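第七章　空房子里的班次

本章要点
自动化上岗之前的那段日子，谁在干活
“监看员”是怎样变成一个工种的
工时、计件与等待
术语：介入、放行、回退、静默时长

7.1　从一张排班表说起

讲自动化的教科书，开头通常有一条流水线，流水线旁边站着一位忧心忡忡的工人。本书前六章已经让他站得够久了，这一章请他坐下。

Luminport是一家给酒店和长租公寓做保洁外包的公司，员工300人，其中绝大多数人的工作可以用一个字概括：擦。2018年5月，公司决定引进清洁与整理机器人，供货方是Zornus。合同签得很快，机器来得很慢。在机器到来之前，先到的是一套仿真软件，以及一份改过的排班表。排班表上多出一栏，叫“虚拟房间”，下面填着五个人的名字，这五个人原来都是楼层领班。

其中一位叫Shirley Sugden，做了多年领班，能凭走廊里的气味判断哪间房的客人抽过烟。她的新岗位没有气味。她每天坐在一间朝北的办公室里，看一个不存在的机器人在一套不存在的公寓里走来走去，并在它准备做蠢事的时候按下一个键。这个键在手册里叫“介入”，在办公室里叫“哎”。

管理层对这项安排的说法是“让一线经验进入系统”。Sugden的说法比较短：“以前我教新人，新人至少会点头。”

我们先不急着判断谁说得对。请注意这里发生了什么：机器还没有擦过一块地砖，五个人的工作已经彻底变了。工资单上的岗位名称没变，仍然写着“领班”，这一点到7.4节会带来不小的麻烦。

7.2　监看员看见什么

参观者进这间办公室，多少都有些失望。他们期待机械臂挥舞，至少有点什么东西在闪。可监看员屏幕上大部分时间只有房间：墙、地板、家具，画得也不怎么讲究，角度常常像是有人把头歪着。机器人自己看不见自己，人跟着它看，自然也看不见它。

Malte Vogler是Zornus派驻Luminport的工程师，负责培训。他的开场白总是同一句：“别找机器人，看房间。”头一个星期里，五位学员没有一位做得到。人的眼睛习惯找那个正在干活的家伙，找不到就着急，一着急就按键。第一周的记录里有176次介入，事后复核，多数介入发生时什么也没有出错，只是画面让人心里没底。

下面几幅画面出自同一套虚拟公寓，读者可以先自己看一遍，留意自己的手指想在哪里按下去。
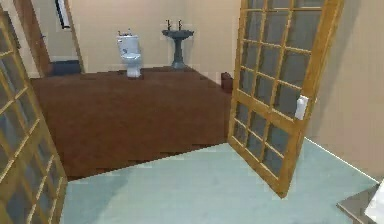
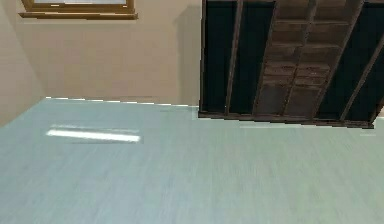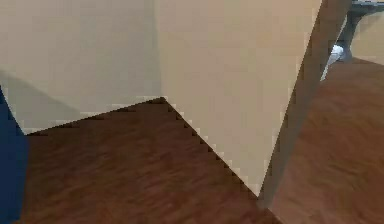
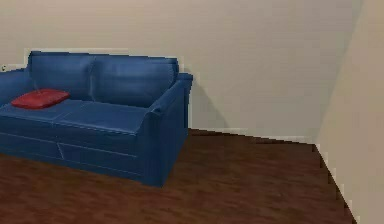 图7-1　同一套仿真公寓内的四个画面。第一幅为敞开的玻璃格门与门后的浴室，第四幅为蓝色沙发与红色靠垫。

多数读者会在第四幅上停得最久，理由也差不多：靠垫。领班出身的人看见一只平躺在座位上的靠垫，会有一种近乎生理的冲动，要把它立起来，拍松，摆正。五位监看员都在类似的画面上按过键。Vogler起初把这些介入一律记作“误报”，Sugden为此跟他争了一个下午。她的意见是，客人推门进来先看沙发，靠垫歪着，整间房就等于没收拾。他的意见是，任务清单里根本没有靠垫。

两个人说的都是实话。清单是坐在办公桌前的人写的，写清单的人没有收拾过房间。收拾过房间的人从来不需要清单，所以也没有人请他们写。

第二幅又是另一种情形。浅色的平面占去大半个画面，上面有一道白亮的条纹，深色的木架子斜在一边。没有一位学员敢一口说定这平面是什么。有人说是台面，有人说先别管它是什么，那道白的看着像水。Vogler说可能只是光。按照手册，拿不准就应当介入，但手册另有一条，介入过多要扣“判断分”。两条规定印在同一页的正反两面。

第三幅画面里几乎只有墙角和木地板，左边露出一条深蓝色的东西，右边斜着一根柱子似的东西。初学者最容易在这种画面上走神，熟手则会盯住那些窄的地方，在脑子里算机器过不过得去。Sugden管这叫“推车眼”，推了多年布草车的人天生就有。这项本领在她的岗位说明书上找不到，在新的岗位说明书上也找不到。

7.3　等待算不算劳动

这一节讨论本章最枯燥也最值钱的问题。

领班的工作原来按房间数结算奖金，做得快，拿得多。监看员没有房间数可数。Luminport最初的方案是按介入次数计奖，读者不难料到结果：键盘换得很勤。公司随即改为按“静默时长”计奖，也就是监看员一直不按键的时间。于是办公室安静了下来，非常安静，安静到有一回虚拟机器人在浴室门口来回转了一个上午，没有人说一声“哎”。

第三版方案把两者加权平均，公式有半页长，附了一张换算表。Vogler能看懂，财务能看懂一半，拿这笔奖金的五个人则采取了一个务实的办法：每个月互相对一下数字，差得不多就算了。

经济学文献喜欢把这类现象叫作激励错配。这个词没有错，只是听上去像配错了一把钥匙，再配一把就好。实际的困难在于，监看员的劳动大部分时间表现为什么也没做。一个人盯着空房间看了四个小时，判断每一刻都不需要动手，这四个小时里她做了多少工作？按键的次数说明不了，不按键的次数也说明不了。同样的问题，夜班护士、机场塔台和水库看守早就遇到过，各行各业的答案大致都是：给一份固定工资，然后不再讨论。

Luminport没有走这条路，原因之一是那份合同。合同规定，每完成一轮虚拟任务，Zornus向Luminport返还一笔数据费，头一季度共结算1065轮。这笔钱进了公司账户，账目名称是“培训收入”。Sugden在一次部门会上问，既然她看房间能给公司挣钱，她究竟是在受训，还是在上班。会议记录显示，该问题“留待后议”。到本章交稿时，后议尚未召开。

7.4　名称的麻烦

前面提到，五个人的工资单上仍然写着“领班”。十月，公司重新核定班组编制，按规定领班必须带班，而这五位手下没有人。系统自动把她们标成了“冗余岗位”。

值得学习者细想的是，这套编制系统与Zornus的机器人毫无关系，是公司多年前买的一款名叫Vidal的人事软件。人人都在提防那个会扫地的机器，先动手的却是那张表格。人事部花了两周时间把标记撤掉，办法是给每位监看员名下虚挂一名组员。Sugden的组员叫“虚拟单元三号”，考勤全勤。

我们不打算拿这件事证明什么大道理。它说明的东西很具体：引入自动化时，旧有的管理工具不会自己更新，而岗位名称是其中最难改的一项，它连着薪级、工龄、保险和食堂的桌子。同行企业Jorner在类似项目里先改名称、后上设备，过程慢得多，抱怨也多，抱怨的内容却不一样。7.6节将把两家放在一起比较。

阅读提示

读下一节之前，请找一位做过重复性体力工作的亲友，请对方说说这份工作里有哪些事是说明书上没有写的。记录时用对方的原话，不要替对方改成术语。如果对方说“没什么，就那么干呗”，请再等一会儿，多半还有下文。

重读图7-1，为每幅画面写一句“放行”或“介入”的理由，限二十字以内。写完后与同组同学交换，不必求得一致。意见分歧最大的那一幅请留着，7.5节讲回退规则时还要用到。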